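Chair notes, part three: what happened when we stopped using the armrests

I said in the last post that I would write up the chair results once the July runs were finished. They are finished, so here they are, with the parts that went badly left in.

For anyone coming in fresh, the task is pushing an office chair across a room to a standing desk. The robot walks up to the chair, puts one or both hands on it, and moves it until the seat faces the desk. We call the policy Gittins. The older version it gets compared with is Warken, which I wrote about in the spring. Both learn from demonstrations, where a person drives the robot through the whole task and we record what the cameras see and what the joints do.

The question this time was where the robot should push. With Warken we had told the people giving demonstrations to use the armrests. It seemed sensible. Armrests are easy to see, they sit at a good height, and a hand can get around them. The trouble is that pushing one armrest turns the chair as much as it moves it. A person corrects for that without thinking. The policy corrected late, then corrected too much, and the chair went across the floor in a zigzag.

So for Gittins we collected a new set with one rule changed. The person could touch the chair anywhere on the backrest or the armrests and could switch in the middle of a push. We recorded 213 demonstrations that way. The old set was left as it was, and both policies were trained with the same settings.

I'll go through the approach first, because most of the failures happened there. During the last bit of walking the robot depends mainly on the head camera, and the head camera sees the chair from above. The backrest hides part of the seat, and the robot's own hand takes up a good share of the view.

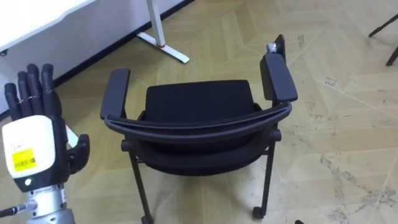 Head camera view with the left side of the image taken up by the hand.

Warken had a bad habit at this point. If the hand covered the nearer armrest for more than a moment, the policy seemed to lose track of how far away the chair was, and it would either stop short or walk into it. My first idea was to mask the hand out of the image during training. I spent a good part of the month on that and it made things worse. With the hand masked, the policy had nothing to compare the chair against, and the stopping distance got more scattered.

What helped was much simpler. We started the demonstrations with the hand in different positions, some raised and some hanging down, and let the policy see all of them. After that the stopping distance settled. I would like to say I planned it, but Vidar Sundqvist suggested it over lunch and I argued against it for two days.

The second change was the length of the action chunk. The policy predicts a short run of movements at once and then looks again. With long chunks the robot moved smoothly but kept pushing after the chair had begun to turn. With short ones it reacted sooner and shook. We ended up using long chunks for walking and short chunks whenever the wrist force went over a threshold. The switch is a plain if statement. I tried a learned switch too and it was no better.

Training length mattered less than I had guessed. I saved checkpoints at 2000 and 3000 steps in the fine-tuning stage and expected the later one to win. On the robot I could not tell them apart, and the validation loss was a poor guide to which one would push straight. I used the 3000 checkpoint for everything below so that I would not be picking favorites.

Then the test itself. The robot begins next to the chair, the desk stays against the wall, and the chair is set at a different angle each time.

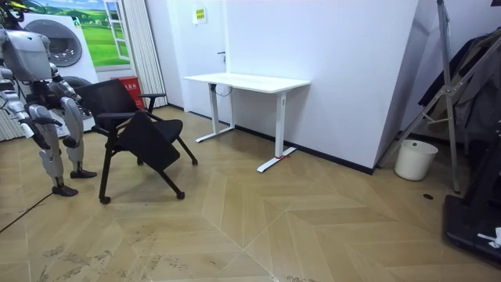

Does the chair have to start with its back to the robot?
The backrest can face any direction, but success drops when the seat points toward the robot, as very few of the demonstrations covered that case.

We ran 38 trials per policy, alternating between the two so that battery level and wheel position would not favor one of them. Gittins did clearly better on the straight pushes and a little better on the ones that needed a turn. The zigzag is mostly gone. When Gittins feels the chair begin to rotate, it often moves a hand toward the other side of the backrest, which is what the people in the demonstrations did.

It did not do better at stopping. Both policies tend to keep contact for too long at the end, and the chair bumps the desk. I think this comes from the demonstrations. People let the chair coast the last bit, and they all do it differently, so the end of the recordings is a mess. Cutting the final second from each one helped with the bumping but then the robot sometimes never let go.

Casters are the other open problem. A caster that is pointing the wrong way gives a sideways kick at the start of a push, and neither policy handles it well. Before each trial I gave the chair a half turn by hand so the wheels would at least be in no particular order. If you try to repeat this, please do the same or say that you didn't, as it changes the numbers more than the choice of policy does in the hard cases.

I also ran Gittins on a second chair, a heavier one that came from the Jorkville office. It got the chair moving but the force threshold was wrong for it, and the chunk switch kept flipping back and forth. Scaling the threshold by hand fixed that. Doing it automatically from the first push should be possible, and I have a rough version that works when the floor is flat and fails on the rug.

The training configs and the trial sheet are going into the Orkine repository once I have cleaned up the folder names. The masking code will be in there as well, in its own branch, in case somebody wants to find out what I did wrong. Next I am recording new endings for the demonstrations, with the person told to stop the chair by hand a short distance from the desk and hold it still before letting go.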